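Tavgate has released version 9 of Rillier, its open-source grasp planning and control stack for two-arm robots. The update replaces the old depth filter with a model that treats glass and other clear surfaces as solid contact planes, a long-standing weak point for wrist cameras that see the carpet through a tabletop and plan straight into it.

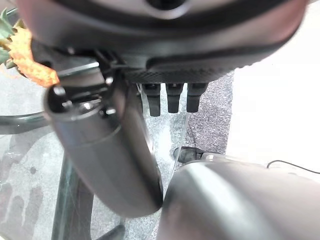

Siriporn Srithong asked on the project's mailing list whether the new model would cope with smudged glass, where earlier builds returned a patchy surface. Telmo Vallejo replied that smudges help — they give the estimator extra points to fit the plane.

The planner now runs both arms from a single queue. One arm can hold an object while the other is kept clear of the table edge, with collision checks repeated every 16 milliseconds. Plates and other supports are stored as separate bodies, so a lift no longer starts with the gripper pushing down on the glass.

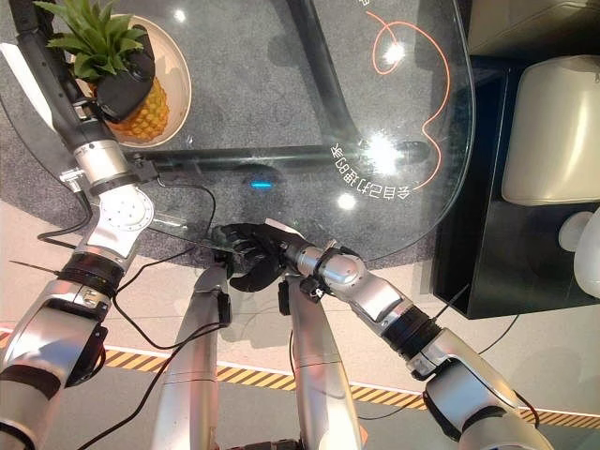 Cable handling is still basic. Slack is modeled as a fixed margin around each link, and users with long external runs will need to set it by hand in the config file. The release closes 868 issues and drops the Bistetti bridge. Logs can hold up to 3,000 grasp attempts before rotation. A patch release is planned for January.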